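About Cliltberg

Cliltberg is a rug cleaning and repair shop in Tultthorpe. We wash, mend and bind rugs, mats and runners for homes and small businesses within a short drive of town.

Ro-un Ra opened the shop after several years of repairing rugs in a spare bedroom. The first customers were neighbors, then friends of neighbors, and then an antiques dealer named Han who brought in ten runners in one afternoon. The bedroom was no longer big enough. We moved to our present building on Gondemine Street in December of that year and have been there ever since.

The building has 2,526 square feet of floor space. The wash room is at the back, where the drains are, and the drying room is next to it. Repairs are done at the front by the windows. We can take rugs of up to 900 pounds, though most of what comes in can be carried by two people.

Every rug is measured and checked for loose dye before it gets wet. We wash wool by hand in cool water. Cotton and synthetic rugs go through a separate wash. If a rug should not be washed at all, we will tell you and give it back without a charge. Fringe repair, edge binding and patching are priced by the foot, and you get the price in writing before we start.

We do not clean wall-to-wall carpet or upholstery. We can give you the names of people in the area who do.

Pickup and delivery are free inside Tultthorpe. Outside town there is a small fee, listed on the prices page. Hours as of August 15, 2025 are on the contact page - please call ahead if you are bringing anything large.

Customers often ask us about cutting down a large rug or having a plain mat bound to fit a room. We do both. Bring the size of the floor as well as the size you have in mind, so we can talk about how much of the floor you want left showing. A cream-beige rectangle laid on brown wood planks is a simple combination, and we can bind a plain mat in a matching thread or in a darker one.

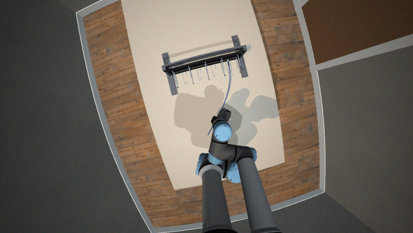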